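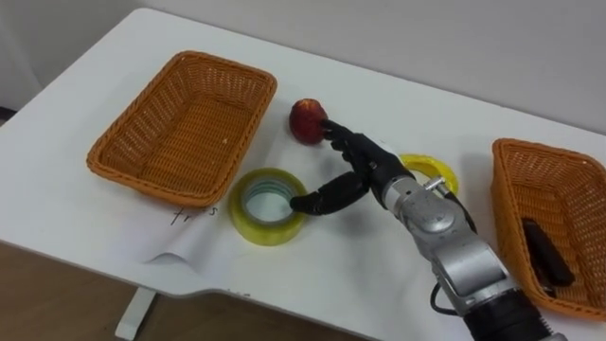 Part 4: Setting up the table task and checking the hand

By now you should have the robot standing on its own, the joints homed, and the Peng controller talking to your laptop. If the controller light is still blinking, go back to Part 3, because nothing below will work until it's steady. I wrote this part after my second full setup, so it's a bit better organized than the last one (sorry about the last one).

What you need: a table with a clear top, two shallow baskets, and a few things to pick up that don't weigh much. I like an apple and a roll of packing tape. The apple is round and slick, the tape has a hole the fingers love to get stuck in, and between them they'll show you most of what's wrong with a hand.

1. Push the table up against the wall and lock it at your working height. Mine is set at 75 cm. If you have a sit-stand desk, unplug the motor once you're happy with it! Bumping the up button with your hip while the arm is reaching down is a bad way to find out how strong the wrist is.

2. Walk the robot up to the table and stop it facing the long way across. Leave yourself room to get behind it.

3. Run the cables. Power and data both need enough slack for the robot to take a step, and whatever ends up on the floor should lie behind it, well away from the feet.

CAUTION: Keep the stop button in your hand for steps 4 through 8. In your hand, please, and that includes when you're "just checking one thing."

4. Open the Sterkov hand utility and press Zero Fingers with the hand open and touching nothing. Give it 90 seconds. The fingers will twitch a couple of times and then go still. If one keeps twitching, its tendon is too loose, so see Part 6.

5. Set grip force to 2. The slider goes way higher and you'll be tempted. Tape doesn't care, but fruit bruises, and a squeezed apple gets juice into the finger seams that takes forever to clean out.

6. Put one basket on each side of the reach area and your objects in between. I sometimes write the object names on paper and slide it under a basket so I can tell my trial runs apart later.

7. Jog the hand down slowly until the fingertips are just above the table, and save that as your floor height. Do it again at the far end. Tables sag, floors slope, and a floor height that's fine up close can drive the knuckles straight into the top when the arm is stretched out.
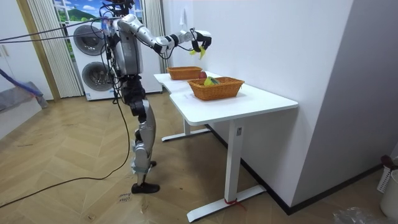
8. Now do a reach with something light in the fingers, all the way out over the far basket, and hold it there. Watch the feet, not the hand. If a heel starts to lift, you're asking for too much reach, so bring the basket in closer or step the robot forward and redo step 7. I had to do this twice at the Omville place, where the floor has a dip I never would have noticed by walking on it.

9. Let go over the basket, bring the arm home, and save the whole thing as a new profile. Don't overwrite the default! You'll want it back someday.

NOTE: If the wrist buzzes while it's holding still, turn the damping up one notch and try again. If it still buzzes, check the wrist screws before you touch any more settings.

When you're done, wipe the fingers with a barely damp cloth and park the arm down at the robot's side. Part 5 covers the left arm, which is mostly the same with the signs flipped.

Filed under: Robots & Automation > Setup Guides

Comments

Madhu Dwivedi
The two floor heights saved my knuckles, thank you. Does the utility keep both when you save a profile? Mine only seems to remember the last one.

benchrat
@Madhu you have to tick "multi point" first, it's off by default in the Millberg build.

tallpaul
Can confirm the apple juice thing. Took me a whole evening and a lot of cotton swabs.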